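木曜 グリッパ比較 二日目

午前10時開始。担当は自分とTiago Caldeira。午後からColm Mulcahyが合流。

昨日の続きで、平行二指のグリッパをRorkitachの標準指からSkustowの細指に付け替えて、皿とカップで同じ手順を回す。アームと制御箱はそのまま、手首側のアダプタだけ交換。ネジが一本なめかけていたので新品に替えた。古いほうは捨てた。部品箱に戻さないこと(前回これで半日つぶした)。

付け替え後の原点出しで、開き幅の読みが指示値より少し小さく出た。Tiagoがゼロ点を取り直して解決。指の付け根のシムが標準指のときのままだったのが原因らしい。Skustowの指はシムなしが正しい。アダプタの袋にマジックで書いておいた。

手順は昨日のメモのとおり。布を敷いた机の上に食器を散らして、皿は縁をつまんで持ち上げ、カップは縁をはさむか胴をはさむかのどちらか。一条件につき30回。置き直しは毎回人がやる。位置はわざと揃えない。カップは立てたものと寝かせたものを混ぜる。

標準指での昨日の結果をざっと書いておく。

立ったカップは問題なし。胴でも縁でも取れる。落としたのは縁を浅くはさんだときだけで、持ち上げてから手首を回す途中ですべった。寝たカップは口の向きしだい。口がアームの側を向いていれば縁に指が入る。反対を向いていると胴をはさみに行って、閉じる途中で転がる。転がった先を見て取り直す処理は入れていないので、そのまま失敗に数えた。

皿は成績が悪い。標準指は先が厚く、縁の下に入る前に布を押してしわを作る。しわに皿が乗ってわずかに傾き、次の試行の高さがずれる。布をテープで張ってもあまり変わらない。Colmは布をやめて硬い天板に直接置こうと言うが、布なしだと今度は皿がすべって逃げるので、比べる意味では布ありを本命にしておきたい。天板直置きは別条件として最後に少しだけ取る。

細指に替えてからの午前分。皿は目に見えて良くなった。縁の下に先端が入るし、布のしわも小さい。ただし深く入れすぎると皿の裏の高台に当たって、そこで力の上限に引っかかって止まる。停止は11回。多いので途中で進入の深さを浅くした。浅くする前と後は別の集計にする。混ぜない。

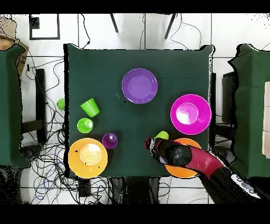

カメラについて。頭のカメラを真下に近い角度まで倒した状態で通している。皿の輪郭は取りやすいが、つやのある樹脂なので照明の映り込みで内側が白く飛ぶ。皿の中心を輪郭から出している分には困らない。困るのは深さのほうで、飛んだところに穴があき、穴の縁で値が暴れる。皿の縁の高さをその近くから拾うと、進入の深さがまるごとずれる。停止した回のいくつかはこれだったと思う。Tiagoがログを見返して、照り返しの側から近づいた回に停止が偏っていると言っている。まだ数えてはいない。

対策の候補。照明を一灯消す。カメラの角度を起こす。縁の高さを一点で見るのをやめて一周ぶんの中央値にする。

照明は一灯消すと今度はカップの内側が暗くなって、縁と底の区別がつきにくい。昼前にやってみて戻した。角度を起こすとアームの前腕が視野の手前をふさぐ場面が増える。真下からでも指先付近の物は腕に半分隠れることがあるので、これ以上は減らしたくない。中央値にする案がいちばん安い。Colmが午後に書いて、夕方から差し替えた。

手首カメラ(Ejiguの小型のやつ)も試しに付けた。細指だと指の間から先がよく見えて、標準指より相性がいい。ただケーブルが短く、手首を大きくひねるとコネクタに力がかかる。今日は付けただけで、制御には使っていない。延長ケーブルを買う。床のケーブルもそろそろ整理しないと、台車を動かすたびに何かが引っかかる。

午後の分、細指、進入浅め。

皿:縁の高さを中央値にする前と後で、停止は明らかに減った。数字は明日まとめる。持ち上げた後の垂れ下がりは標準指より大きい。接触面が小さいので当然で、大きい皿を縁だけで持つと指の間で回る。把持力の設定を70まで上げると回らなくなるが、指がわずかに開く方向にたわむ。音もする。長時間この設定で回すのはやめておく。

カップ:立ったものは標準指と差なし。寝たものは細指が少し良い。口が反対を向いていても、胴の上から深くはさめるぶん転がりにくい。ただ机の端に近いカップは取りに行けないことがある。指の問題ではなく、軌道計画が机の縁に余裕を取りすぎているため。標準指のときと同じ余裕のままなので、細指用に詰める余地がある。Lameckの計画器は指の形状を別ファイルで読んでいて、今日はそこが標準指の形のままだった。気づいたのは午後の半ば。午前の分にも同じ影響があるので、机の端の失敗は指の比較から外す。

重なりがある場合も少し見た。皿にカップがかぶさるように近いと、皿の輪郭が欠けて中心がずれる。カップを先に取れば済む話だが、今の手順では順番を決めていない。近いものから取るようにするか、上にあるものから取るようにするかで意見が割れた。自分は上から、Tiagoは近いほうから。比較が終わってから決める。今は順番を乱数のままにしておく。

指先の材質。Skustowの細指は先端のゴムが薄く、今日一日で片側の角が少しめくれた。皿の高台に当てたせいだと思う。予備は二組。めくれた側に印を付けて、明日は反対側と入れ替えて使う。交換用ゴムだけ注文できるか、Colmが問い合わせる。

明日やること

・形状ファイルを細指用に直して、机の端の条件だけ取り直し
・縁の高さ中央値版で皿を30回、最初から
・把持力を一段下げて、大きい皿の回り方を見る
・天板直置きの条件(標準、細指とも)
・停止した回のログを、近づいた方向ごとに分ける

標準指に戻すときはシムを忘れずに。シムは工具箱の上段、透明な小袋に入れてある。

追記。帰り際にColmと話した。細指を主にして標準指を予備にする方向でよさそうだが、重い物をまだ一つも持たせていない。来週、水を入れたカップをやる。こぼれるので電源タップは机の下から出しておくこと。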